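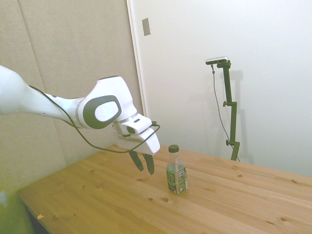 Figure 6. Small plastic bottle, upright on a pine table.

Zübeyde Karaca
December 1, 2024

4.2 Storage of opened bottles at home

Households in the Etavport sample kept opened bottles of cooking oil, vinegar and syrup in three kinds of places: a closed cabinet, a shelf near the stove, or the table where meals were eaten. The interview guide asked where each bottle stood on the day of the visit and how long it had been open. Small bottles of the general type in Figure 6 were the ones most often left on the table between meals. Larger bottles went back into a cabinet, usually by the person who had cooked.

Of the 60 households visited, 11 wrote the opening date on at least one bottle. Most of these were in Curnik, where the local clinic had handed out labels the year before. In Babaei the practice was rare, and people judged oil by smell. Several said they had never thrown any away.

Eight households moved their bottles with the season. Oil that stood by the window in winter was carried to a pantry or cellar when the weather turned warm. Two of them gave the heat of the kitchen as the reason, and the others said it was what their parents had done.

Visits in Zudard were finished in November, after the school break, and bottles there had been open longer on average. We did not adjust for this. Household size is treated in Section 4.3.

Contact: Zübeyde Karaca, corresponding author
© 2024 The author. All rights reserved.
Back to top
Shares 8 | Comments 6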